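4/28/24

Restarted the arm controller twice before it would hold a zero. The second restart took. Joint 4 still reads a hair off after it warms up, and I have stopped chasing it because the offset is constant and the logs carry it along.

Plan for the day was to finish the pushing set by remote control and then compare it with what we got in March by hand guiding. The March runs are fine to look at when played back, but the recorded forces are mostly mine. When I hold the arm by the wrist and walk it through a push, I lean on it, and the force channel records the lean along with the contact. Training on that gave us a policy that pressed down into the wood on every approach. I should have expected it. I wrote a note about exactly this problem in the Derik notebook last year and did not reread it.

Remote control has the opposite trouble. The force readings are clean, but the motions are slow and full of little stops while I decide what to do next. A push that takes me two seconds by hand takes five or six from the desk. The pauses end up in the data, and the policy learns to pause. Koltow trims them with a speed threshold at export. I have left that off for now, since some of the pauses are where I am lining up behind a block, and cutting those out makes the tip jump.

Settings as of this morning: hand controller scaled down to a quarter, rotation locked, tip kept vertical, height floor set just above the board. With rotation locked I only have to think about where the tip is and how low. That is all the task needs.

The layout stays the same as last week, eight blocks on the maple board in two rows with open wood in front of them. Each episode is one instruction, one block, one push. The instruction is typed before I touch the controller. I tried typing them afterward for one batch and found I was describing what had happened instead of what I had set out to do, which made every miss look like a success.

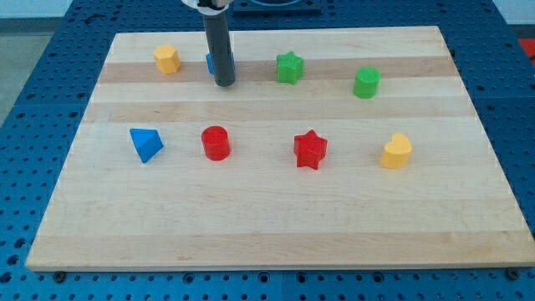 The back row is the harder one to work. From the desk camera the tool hides whatever is directly behind it, and I have to go by memory and the side view until the tip clears. I caught myself raising the tip to peek, lowering it, then raising it again. Those episodes are usable but ugly. I flagged them with a P in the log and kept them in. If the policy sees through the same camera, it will have the same blind spot, and it may as well see how a person gets around it.

Shapes matter more than I had allowed for. The cylinders want to roll off the side of the tip unless the contact is dead center. The stars are easy if I get into a notch and bad if I land on a point, where they spin in place and go nowhere. The heart is all right from the lobe side. The triangle I have no theory about. It goes where it goes.

Total at lunch was 1183 episodes in the remote set, counting the older ones. Of today's I threw out 68, mostly for dropped frames on the side camera and a few where I bumped a second block. I kept the bumps where the instruction was still met. Not sure that is right. Will ask at the Desport call whether they filter those.

Afternoon went to playback. Replaying the joint positions open loop works for about a third of the episodes, and then the block is a few millimeters off from where it was and the tip slides by. No surprise, but I wanted a number to put beside the trained policy. The export to the Tian format failed at episode 361 with a timestamp running backward. The clock on the camera machine had synced itself in the middle of a recording. I turned off automatic sync and will set it by hand before each session. Episode 361 is deleted. The rest exported clean.

Wrists sore. The controller wants a loose grip and I hold it tight for the last centimeter of every approach. You can see it in the logs as a small high-frequency shake right before contact. I ran a low-pass filter over one batch and the shake went away, along with a bit of the contact edge, so I put the raw version back and saved the filtered copy separately.

Tomorrow: 200 more, back row only, starting the tip from the left side so the approach is in view for longer. Check joint 4 cold and again after an hour. Reread the Derik notebook before doing anything else with hand guiding. Order a new cable for the side camera, the long one.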